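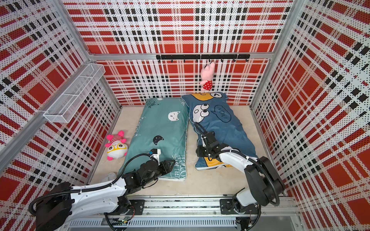 Two arms, two pillows, one on each.

I help out with the after-school robot club at Clernmont, and our project this term is making a bed. Well, the pillow end of a bed. I signed up thinking I'd be handing out snacks, and instead I've spent months thinking very hard about pillowcases! So these are my pillow and small-space tips, picked up at the club and then tried out on my own couch at home.

Start with how the pillows are lying before you touch them. Khrystyna Pasichnyk, who coaches the kids, makes them get both pillows side by side with the long edges together before anybody runs a program. I do the same now when I change the beds. Long edges together, open ends facing me, and I can grab a corner on each one without walking around the mattress.

Pick covers that don't match. Ours are a teal one with little cats all over it and a blue one with giant googly eyes, and you can tell from across the room which is which (handy when three kids are arguing over whose arm is supposed to be doing what). At home I gave each of my boys his own print, and the morning squabble pretty much went away.

Grab corners, not the middle. If you pinch a pillow in the middle you get a fistful of cover and the stuffing stays put. Take a front corner between your fingers, lift a little, look at what the fabric does, then go on. The kids wrote that into their code as step 7, after a whole lot of other steps I don't understand. 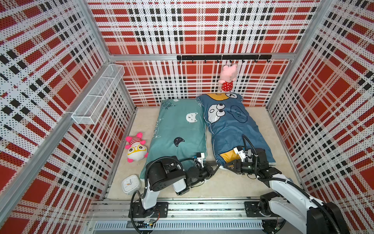
A corner each: teal for the left gripper, blue for the right.

Press before you pull, too. A flat hand on a lumpy pillow will show you where the filling has bunched up. Work it toward the thin end with small pushes. Big shoves just send it off to one side and you'll be chasing it all afternoon.

Now the walls, my favorite part! Perforated panels are wonderful in a small space. We've got a hook rail on the back one, with a plush pig in polka dots hanging from it, and a long wire basket on the left. I liked it so much I put a panel up in my laundry nook. A few things I learned doing that: hang the rail where you can reach it with your arms full, put the basket on a side wall so you aren't leaning over your work, and go for a pattern if you like one. Ours is a loud red plaid and it cheers me up every time I walk in.

Keep the floor clear where you'll be working. Plush toys and clocks can go off to the side, but leave yourself some bare space next to the pillows, enough to slide one over if you need to.

The team takes all this to the Hastton meet in January, up against Gemham and the Visser kids, who are very good and very quiet. I'll be the one in the bleachers with the spare pillowcases. If you have a trick for getting a king-size cover on without using your chin, please send it along, I've been asked to collect them.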